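Wircombe Neighbors Help Board
Posted in February by quiltingporch

How do I get musty smell out of secondhand toys and bins?

Hello all! My sister-in-law cleared out her basement over in Wircombe and we came home on Saturday with a whole carload of building bricks, puzzles and plastic tubs for the grandkids (they are over the moon, as you can imagine). Everything is in lovely shape, but oh my, the smell when you lift a lid! I've wiped down one tub with dish soap and it came back by morning. What has worked for you?

sunnysideup14
Just air them out, hon. Mine took 5 days on the porch.

marlowe_kitchen
I went through this very thing last winter, so please don't lose heart! Wash the bricks in a mesh bag in the sink with warm water and a good squirt of dish soap, then let them sit in one part white vinegar to four parts water for an hour or so. Rinse well and spread them on towels overnight, turning them once before bed. For the tubs, I put in a small open dish of baking soda, snap the lid on and leave it a few days. Puzzles are another story, I'm afraid, because cardboard holds on to that basement smell like nothing else. I had some luck with a box of charcoal from the hardware store, but two of mine went out with the trash in the end.

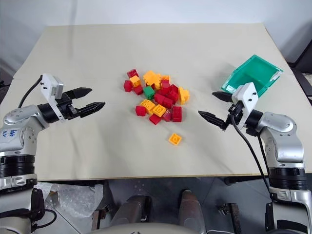
Can the bricks go in the dishwasher instead?

I wouldn't, dear, the heat can warp them and the little ones end up down by the drain. Stick with the sink.

Contact us | © Wircombe Neighbors Help Board | Back to top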